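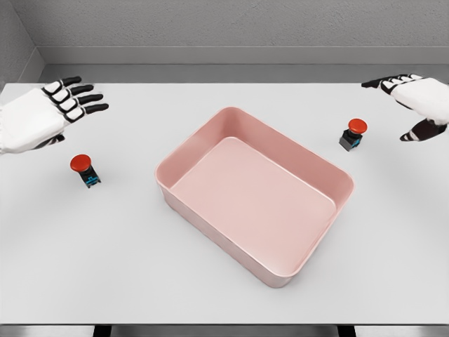
Zitska Sewing Room: progress report for the second quarter

Classes and attendance
The beginner quilting course has now run twice. We had 61 people enrolled over the two rounds, and most finished a lap quilt top by the last session. Binding was the weak point. Several students went home with the quilt layered and basted but not bound, so we have added an open evening on Monday from 6 p.m. for anyone who wants help with mitered corners.

The hand piecing group is smaller and steady. They are working through a hexagon pattern from Blažena Sýkora, who also teaches the group and cuts the paper templates.

Fabric and supplies
The grant paid for 277 yards of quilting cotton, bought in one order from Grurnora. One bolt of dark red bled badly in the test wash and was sent back. The credit went toward batting. We settled on an 80/20 cotton and polyester blend – the pure cotton needed closer quilting lines than beginners could manage on a home machine. 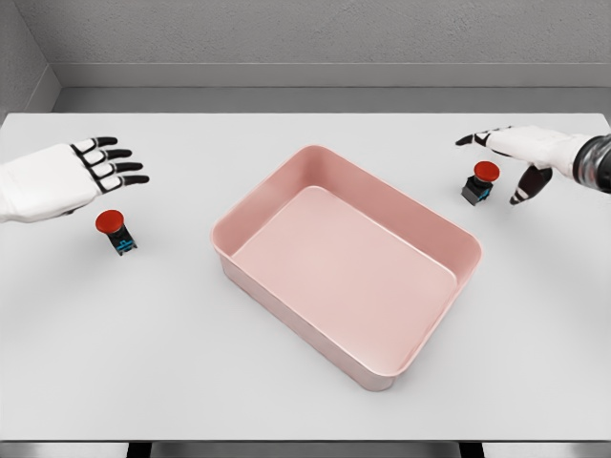

Thread use has been higher than planned. We budgeted for piecing only and did not allow for the machine quilting, so that line is overspent by $115. We would like to cover it from the money set aside for rotary blades, where we are under.

Machines
The Tetunix machines were serviced in the spring. Two of them still skip stitches when sewing over thick seams, and a change of needle size did not fix it. Both are waiting for a new feed dog. Walking feet are shared between tables for now.

Next quarter
The Čierny branch has asked for a short course of its own, covering strip piecing and a simple table runner. We have the teacher hours for it but still need two more cutting mats and a second iron. A revised budget will follow with the next claim.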